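Sadia Khattak
A short thread on shelf labels and unit pricing, after a month of checking them in May.

1/ Unit price is the price per 100g, per kilo, per litre or per item. It sits in small type in a corner of the label. It is the only figure that lets you compare two pack sizes without a calculator.

2/ I checked 214 labels across two branches of Grusier. 53 of them used a different unit from the product next to them. Tea bags were the worst: one brand priced per 100g, its neighbour per bag.

3/ Mixed units aren't necessarily a mistake. A label system takes the unit from the product record, and the record is often filled in by the supplier. Two suppliers, two units, one shelf.

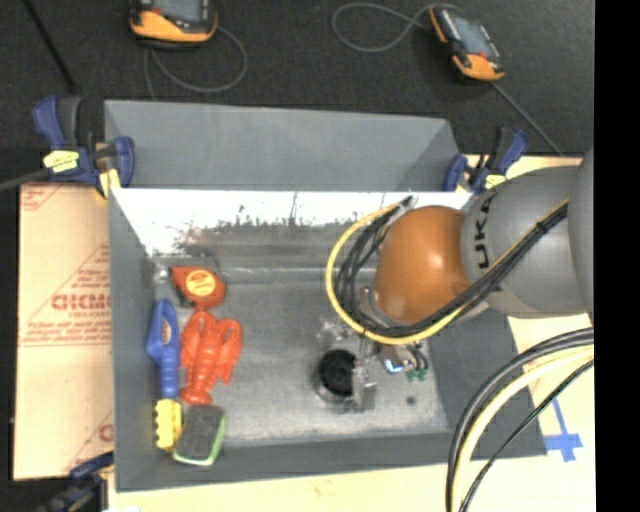 4/ Multibuys are harder. On most labels I saw, the unit price was for a single pack at full price. With a "3 for" offer you have to work out the rest yourself: total price divided by total weight.

5/ Large packs were dearer per kilo than the medium size in more than 5 cases. Rice, washing powder and frozen peas all appear on that list. The medium pack was usually on offer that week, the large one wasn't.

6/ Drained weight matters for tins. Chickpeas priced on net weight include the water. If one tin is labelled by net and the other by drained weight, the unit prices can't be compared as printed.

7/ My method, for anyone repeating this: same aisle order each visit, before 9am, label copied as printed, offers logged in a separate column. Loose fruit and veg left out.

8/ Someone asked about Tukulo. I've only been in once and didn't log enough labels to say anything useful. The cheese aisle was all per kilo.

9/ Spreadsheet is nearly tidy. Tea and coffee tab first, tins after that.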